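About the Trestness Robotics Club

We started with a borrowed table, a box of mismatched motors and one very patient teacher, Máté Kocsis, who thought he might get a handful of kids to stay after school on a Thursday. The first meeting filled the room, and the rest of that winter was spent hunting for chairs. These days we have 68 members from the middle and high schools, and our own room at the end of the science hall (the one with the squeaky door, you can't miss it).

You don't need to know a thing about robots to join. Plenty of our members had never held a screwdriver before, and a few of our best programmers came along only because a friend did. We'll find you a seat and a job, and somebody will show you where the snacks are.

Our big project this year is called Imell. The idea is to teach a robot everyday workshop chores by having a person do them first, over and over, while the movements of the hand and arm are recorded. It's slow work, and we love it! Students take turns wearing the glove and sleeve, picking things up and setting them down, and the programming group goes through the recordings afterward and grumbles about the messy ones. Our goal is 1000 good recordings before summer, and everyone who wants a turn gets one. 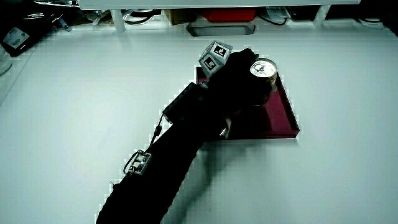
Doing the same pickup seventy times makes you notice your own hands, Carretero wrote in our club notebook back in December, and I've started grabbing my cereal bowl the way I'd want a robot to do it. We read that one out loud at the next meeting, and there was a good deal of nodding.

Besides Imell, we build a robot every year for the Hurnora Cup, a regional contest where teams sort, stack and carry things against the clock. Last season we scored 74 points, up from 70 the year before, and came home very tired and extremely pleased with ourselves.

Families are welcome at any meeting. Come in, ask questions, stay as long as you like. Our next open house is on 21 January 2023, from ten until the pizza is gone, and new members can sign up at the door or stop by the room any Thursday after the last bell.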